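Indano two-arm starter kit – worth it for a small workshop?

Posted in Kit and Machinery by BenchEnd, 01/09/2024

Hello all. I'm trying to decide whether to put a deposit down on the Indano kit, the one with two arms, a pendant for each and the grippers. The deposit is 500 pounds and you only get it back if you cancel inside 32 days, so I don't want to dither for too long! We'd mostly be using it for picking up small parts and putting them down somewhere sensible, plus a bit of marking out if it'll hold a pen steady enough. I've done the demo now and took these away with me. 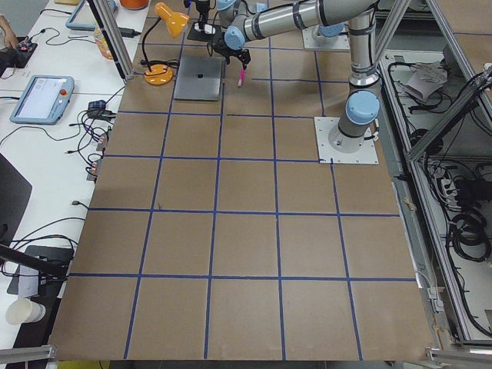
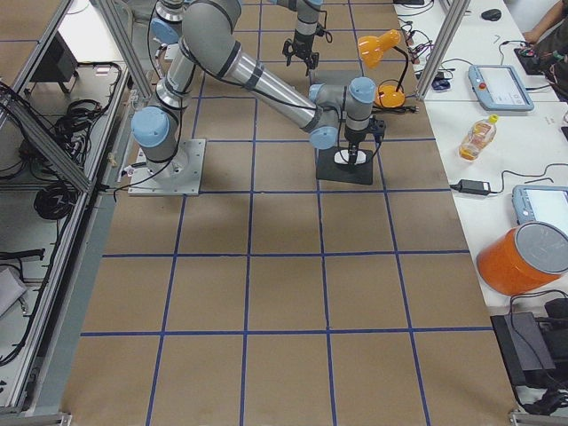
Pen in the gripper in the first, small white piece on the black pad in the second. I liked the tape grid a lot and would probably copy it at home. What I can't work out is how much of the setting up you do yourself, and whether both arms can share the middle of the bench without one of them stopping and sulking. The Indano leaflet is all adjectives. Has anyone lived with one?

Dramach
We've had ours since December. Setting up took me far longer than the sales chap let on, mainly because you have to teach each arm where the bench is separately, and then teach them both about each other. Put the grid down first and measure it properly – I didn't, and ended up redoing 19 saved positions. Sharing the middle is fine as long as you give one arm priority in the settings. Leave it on the default and they both wait for ever. For pen work, go slowly and put something a bit springy behind the pen, or you'll press straight through the paper on one side of the bench and miss it on the other. Small parts have been no bother. I'd buy it again, though I'd ask for the longer cables.

Nekero_fan
get the Nekero one, its cheaper

Bailly
Depends how many parts you're shifting. We do batches of 500 and one arm copes, so the second mostly holds things for the first. Ask Indano if they'll sell you a single arm and let you add the other later. They did for us, but it isn't on the price list and I had to ring twice. Also check which fingers come in the box, as ours were too wide for anything fiddly and the narrow set was extra.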